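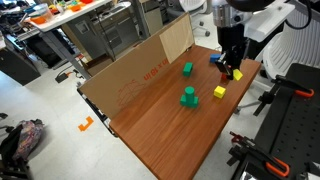
Bench notes, July 2026
Skorik handheld, second board

Board from the Havthorpe lot. Powers up, sound fine, picture rolls after a few minutes. Swapped the two electrolytics by the video chip, 40 V parts from the drawer as we had nothing smaller. Same fault. Put the old crystal back to rule that out and the roll came back at the same point, so the crystal is fine and I have wasted an evening on it.

Line count reads 525 when it behaves. When it rolls I can't get a steady reading. Next thing is the sync line between the video chip and the edge connector. Kerstin Nordin thinks there is a cracked joint near the volume wheel. I pressed there and saw no change, but will reflow it anyway.
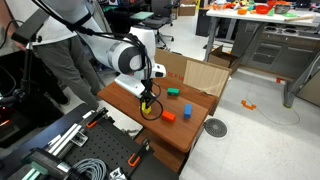 Cartridge reader

Malik reader now takes the Barnach carts without the shim. Filed the slot a little on the left side. Carts 188 and 195 still give a different checksum every time. Cleaned the contacts twice with alcohol – no better on 195, and 188 got through one pass and then failed again. Both have the later shell with the glued label, so I don't want to open them until we have agreed on it.

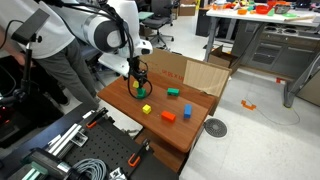

The rest of the tray read the same on both passes. Files are in the shared folder under the cart number, with the label text typed in as it stands, spelling mistakes included. Please don't correct them.

Save battery on the racing cart is flat. Holder ordered, not a tabbed cell this time.
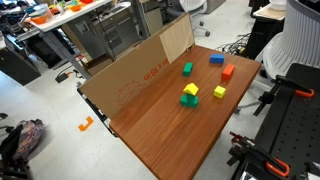

To do

Reflow volume wheel joints on the Skorik
Scope the sync line, cold start and again once it rolls
Ask Kerstin about opening 188
Find the small tri-wing driver
Label the spare crystals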